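The Lurkstead Cell: Questions We Keep Getting

Most of these arrive by email, usually on a Tuesday. Please read them before sending a fifth.

What does the cell do?
It works on old desktop computers. The tower lies on its side, the arm comes in from above, and the fixture on the left holds parts such as the hard disk, the processor and the memory module.

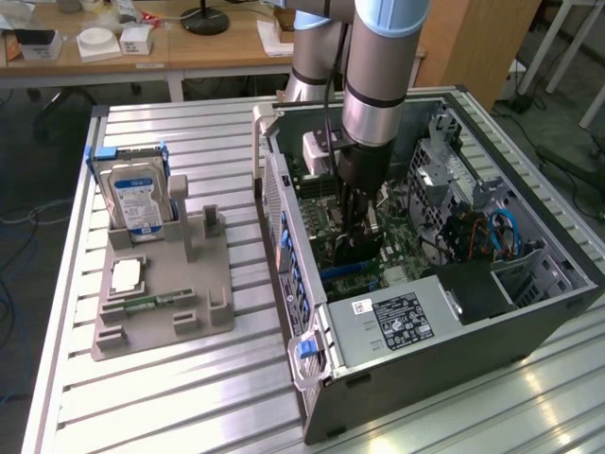
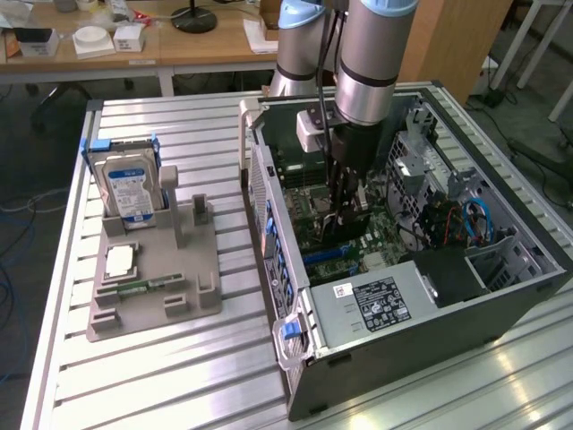

How often should I check the gripper fingers?
Every 400 cycles, or whenever you hear a click you haven't heard before. Wipe the pads with a dry cloth, look for nicks, and nip up the 2 screws at the wrist. Fingers get swapped at 3000 cycles even if they look fine. They always look fine.

Can I move the fixture a bit to the left?
You can. Then you can spend the afternoon teaching every position again. The fixture is held by 4 bolts, and we'd like them to stay done up.

Why does the arm stop halfway down and sulk?
Usually the force limit. Press pause, lift the arm clear by hand control and check that the case is sitting flat on the rails. A stray screw under one corner will do it. Don't raise the limit to make the message go away. Somebody at Bunting did, and we now own a motherboard with a dent in it.

Who looks after the wrist cable?
Whoever is on shift. It should have enough slack for a full turn of the wrist and not enough to catch on a drive cage. If the ties have gone brittle, replace them.

What is Motel?
The program that parks the arm overnight. It checks in, it checks out. Clivum is the older version and should be left alone.

Can I leave my tea on the table?
No.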